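The fold

Somewhere in the back bedroom there is a correct way to fold laundry, and I have not found it.

I say this as a grown woman who has been doing her own washing for several decades. I can iron a shirt. I can get candle wax out of a tablecloth. But hand me anything large, thin and slightly streaky in the weave and I turn it over four times looking for the top, then roll it up and sit on it.

This all began in July, when my sister-in-law came to stay and opened the airing cupboard to get a towel. She didn't say anything. She just stood there a bit longer than a person needs to when getting a towel, and then asked whether we'd thought of having fewer things. We had not. We had thought of having a bigger cupboard, and I'd gone as far as measuring the one on the landing at 158 centimetres to the top shelf, which is too high for me to see what I've put on it. That explains the top shelf.

So I have been working through it all on the spare bed, which is a good height and has the pink, white and grey striped sheet on that I bought in the Ramlow closing-down sale. I do recommend folding on stripes. You can line an edge up with one and feel you are getting somewhere. My mother folded on the kitchen table, on a bare top, by eye, and her corners met. Mine have a sort of understanding.
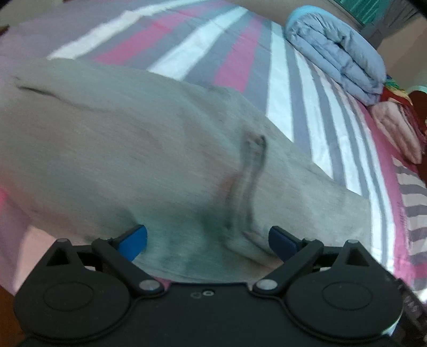
The big greyish-beige one on the striped sheet, crease and all.

I'd love to tell you what the greyish-beige one is for. It came out of the bag marked MISC (my handwriting, no help whatsoever) and it could be a throw, or something that was meant to become a curtain in the Flirkstead house and never got the chance. We left Flirkstead ten years ago. I have carried a great deal of cloth out of that house on the grounds that it might fit a window in the next one, and no window since has been the right size for any of it.

The method I'm using comes from Sheena Paterson, who lives two doors down and once worked in a hotel. Halves, halves again, then thirds, smoothing away from you each time with the flat of the arm. She did a king-size duvet cover on my bed while telling me about her knee, and it came out like an atlas. I did the pillowcase. It came out like a pillowcase somebody had been carrying in a pocket.

Anyway, the tally so far is two shelves done and one bag for the charity shop, which I have already been back into once. The beige one stays until I find out what it is. If anyone reading remembers me making curtains, or threatening to, please say so in the comments.

Fitted sheets next. I've put them off until the clocks change.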